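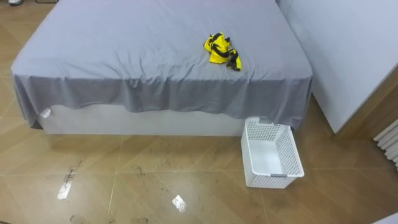 灰床单上的黄色衣物,带黑色带子

Rinstead 社区互助站 > 公共事务 > 集会与请愿

在 Trujillo 广场办静默纪念集会,需要提前多久通知?

河对岸的树
发表于 2022年11月24日

我们想在 Trujillo 广场办一次静默纪念集会,然后沿 Milterent 路走到区议会门口,递交一份请愿信,要求保留老移民会馆。请愿信从10月开始征集签名,目前有977个。集会不用扩音器,也不搭台子,只有蜡烛和几条横幅。

想问三件事:广场和马路是不是要分开通知?请愿信是当场交,还是另外约时间?维持秩序的人要不要统一着装?我在区议会网站上找到的表格编号是2107,不确定是不是最新版。

3 个回复

旧单车

广场和马路要分开。广场归区议会公园科管,填2107号表。游行路线归交通科,要另外写一封信,附上路线图,标明起点、终点、占用哪一侧车道。我们去年从图书馆走到 Milterent 路,提前13天交的,交通科回信要求改走人行道,最后也就改了。建议你再早一些,给修改路线留出时间。

表格上“预计人数”一栏不要空着,空着会退回来。人数和签名数是两回事,写你估计会到场的人数。
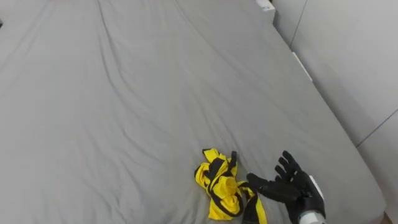 维持秩序的人最好穿得一样,警方联络员到场后会先找他们。没有规定颜色,但傍晚办活动,深色衣服站在人行道上很难看清。像图中这种亮黄色配黑色带子的就比较显眼,参加的人有事也知道该找谁。背后不用印口号,印“工作人员”就够了。我们那次是在 Tekerix 印的,小批量也接,横幅也可以一起做。横幅的竿子不要用金属的,联络员会让你们收起来。

请愿信要另外约。区议会秘书处在办公时间收件,过了时间门口只有保安,他不能签收。

mt_lan

蜡烛不行,要用电子的。广场有明火规定。
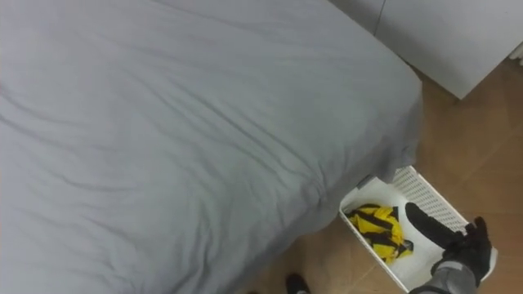 浅灰色床单,旁边是白色篮子

南门钟

补充一点请愿信的事,上面说得差不多了,不过有几处容易出错。

签名页每一页的页眉都要有请愿事项的全文,不能只在第一页写。我们交过一次,秘书处把没有页眉的页都抽掉了,少了将近一半。签名人的地址要在 Rinstead 区内,区外的可以附在后面,作为支持意见,但不计入总数。

线上和纸质签名要分开装订,各写一个数。同一个人两边都签了,只算一次。

交件时带2份,一份留给秘书处,一份请他们盖收件章后自己拿回来。以后开会讨论到这件事,别人问什么时候交的,就看这个章。

如果你们希望有议员出来接信,要提前给办公室写邮件,写明时间和大概几分钟。没有回复就再打电话。议会开会那天路口会比较挤,路线图上最好避开正门的车辆出入口。

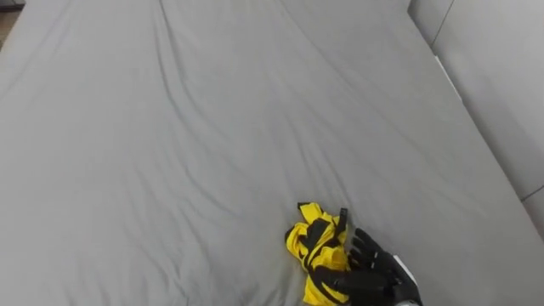 河对岸的树的补充

谢谢各位。今天打电话问了公园科,2107号表还在用,不过第二页换了新版,要从网站重新下载。蜡烛已经改成电子的。路线信明天寄交通科,有回音我再来更新。

相关话题

集会结束后横幅和垃圾怎么处理
请愿信可以用两种语言写吗
Milterent 路人行道封闭时间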